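Chairs, again

The October refit of the Virngate common room is finished, or so the notice by the door claims. I have been going in most mornings since, and I remain to be convinced.

The budget was 800 for seating, and the idea was that a mix of chairs would make the place "feel less like a waiting room." That phrase came from Dallden, who supplied most of them. I have sat in plenty of waiting rooms, and the chairs in those usually matched. What we have now is upholstered in one spot, bentwood in another, and thin metal legs wherever you happen to look. Libor Krajčí calls it relaxed. I call it what was left in the warehouse.
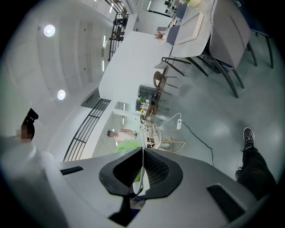
My bigger question is who tested any of this for longer than five minutes. The gray upholstered ones are fine, I'll admit. I did a full afternoon of invoices in one and stood up without complaint. The wooden ones with the curved backs are another matter. They look good from the stairs, and they get you right under the shoulder blades after half an hour. Chia-jung Cheung tells me I'm sitting in them wrong. Maybe so, but I've been sitting down for a long time and this hasn't come up before.

Then there is the long white table. White! In a room where people drink coffee! We were promised a wipe-clean finish, and I'll believe it after the winter. Until then, please use a tray, and please don't water the plants where they stand.

The railings upstairs got a fresh coat of black paint, which did need doing, and I have no quarrel with it.

A feedback sheet is at the front desk until the end of the month. The last one drew 124 replies and changed the brand of tea. If you have views on chairs, write them down anyway, and say which chair you mean.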